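4 装置搭建与现场调试

4.1 场地和条件

本节记录样机在共享工坊里的搭建过程。工坊在Coltton,面积不大,晚上七点以后才排得到长桌,所以大部分装配是晚上做的。写得比较碎,按时间顺序,没有完全整理。电源、网络都是公用的,大功率设备一开(隔壁台锯),总线上就能看到丢包。后来加了隔离电源模块,好一些,没有根治。

整机代号Parar。机械臂本体6个自由度,旧件翻新,关节减速器有两个重新上过脂。控制柜没有用成品柜,一块铝板,元件全部平铺,方便改线。缺点是难看,并且要时时注意别把螺丝掉上去。急停串在主回路里,两处,一处在桌边,一处在操作者脚下。

4.2 末端执行器

夹爪改了7版。前几版都是打印件,指根处开裂,层间强度不够,换打印方向之后裂的位置变了,但还是裂。第4版起指根加厚,箱形截面,指面保持平板。平板指面对规则物体没问题,对锥形物体容易出现线接触,夹紧之后物体会绕接触线转。试过在指面贴硅胶片,摩擦够了,但胶片边缘会卷起来,卷起来之后反而把物体顶偏。目前的做法是不贴满,只贴指尖一段,下段留光面。

驱动用一个舵机带两侧连杆,对称开合。连杆间隙是误差的主要来源,空载时指尖晃动肉眼可见。换了Triantafyllou的小型法兰轴承以后间隙小了,但装配变得麻烦,轴承座要铰孔,工坊的铰刀钝了,铰出来偏大,只好用胶固定。这一点对维修不友好,后续要改。

夹持力没有传感器,用舵机电流估。电流和力的关系先在台秤上标定,标定曲线低段很差,小力基本不可信。软物体因此容易被压扁。硬质玩具没有这个问题,这也是我们前期选玩具做测试物的一个原因。

4.3 腕部相机

相机固定在腕部,朝指尖方向看。支架第一版太长,臂一加速就抖,图像糊。改短之后视野下半部分被手指占掉不少,但能同时看到两侧指面和被夹物,对判断夹偏很有用,权衡下来接受。曝光改成手动,自动曝光在深色桌面上会往亮里拉,反光物体直接过曝。快门调快,工坊灯管频闪就出来了,画面有横纹,最后折中取了一档,快速移动时背景仍然会模糊,指间物体因为跟着相机走,相对清楚。

线缆走法值得提一句。USB线一开始扎在臂外侧,第三关节转到极限时被扯,接口松了好几次,故障表现为随机掉帧,查了一整个晚上才找到。现在线从内侧过,每个关节留一圈余量,扎带不扎死。手眼标定用打印的棋盘格,贴在亚克力板上,贴之前没注意纸有一点翘,标出来残差偏大,重贴后正常。支架每拆一次都要重标,没有捷径,试过靠定位销复位,复位精度不够。

4.4 桌面与测试物

测试桌面是黑色的,和手指颜色接近,分割时边界容易混,这个算选材失误。但黑桌面对彩色物体的对比很好,就没有换。物体以厨房类玩具为主:蔬果、盘子、托盘,还有玩具厨具。摆放不追求整齐,每轮开始前手工打乱,允许物体互相靠近,也允许有东西立着。整齐摆放得到的成功率偏高,没有参考价值。

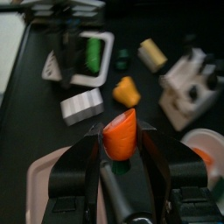 图6 腕部相机视角:两指夹持胡萝卜形玩具,尖端朝上

锥形物体的难点主要在接近方向。从侧面横着夹,两指压在斜面上,合力有一个沿轴线的分量,物体会往尖端一侧滑出去。夹得越低(靠粗的一端)越稳,不过太低又会碰桌面,余量很小。目前程序里写死了一个最低高度,低于它就放弃,重新规划。这个值是试出来的,没有推导。物体的姿态估计用的是主轴方向,对胡萝卜、黄瓜这类长条形的还行,甜椒这类接近球形的主轴不稳定,前后两帧能差很多,只好对它们单独处理,不管朝向,直接按轮廓最窄处夹。

反光也有影响。光滑塑料表面有高光,颜色阈值分割会在高光处挖出一个洞,轮廓中心跟着偏。先做了闭运算填洞,小洞可以,大块的高光不行。后来把顶灯关掉一侧,只留斜方向的光,情况有改善,代价是影子变长,影子落在白色物体上又被误检。没有两全的办法,暂时以前者为准。

4.5 调试中的问题

每轮测试16次抓取,同一组物体,打乱后重来。失败主要分2类:一类是接近时手指碰到旁边的物体,把目标推走;一类是夹住了但抬起时转动,姿态变化太大,后面没法放。第一类靠减小张开量缓解,张开量不再固定取最大,改为按目标宽度加余量。第二类和指面有关,见4.2。

放置动作比抓取更费时间。往盘子里放时,盘沿有高度,指尖下探容易磕到,磕一下盘子就跑了。解决办法很土,盘底贴双面胶。托盘较重一些,不贴也行。严格说贴胶改变了任务条件,在这里说明,后面的结果都是在贴胶条件下得到的。

软件方面,控制程序跑在一台旧笔记本上,和相机驱动抢资源,控制周期偶尔超时。把相机进程优先级降低之后超时消失,图像延迟变大。延迟对开环抓取影响不大,对后面要做的视觉伺服肯定有影响,需要换机器或者把控制移到单片机上。我们倾向后者,Gruvent控制板已经到了,固件还没写完。

另外十月工坊暖气还没开,晚上温度低,舵机冷态时电流偏高,电流估力跟着偏。每晚开始前先空跑开合热机,再做零点。没热机的那几轮数据已经剔除,不计入第5节的统计。记录表里有两轮忘了写是否热机,也按没热机处里。

4.6 成本与可复现性

打印件文件、接线图和标定脚本都整理在附录里,接线图是手画的,以照片为准的地方标了星号。最难复现的是翻新的臂本体,型号已停产,换别的臂需要改法兰和运动学参数,夹爪部分可以原样用。连杆孔位的公差要注意,打印机不同,孔径差别明显,建议先打一个试件试装轴承,合适了在打整套。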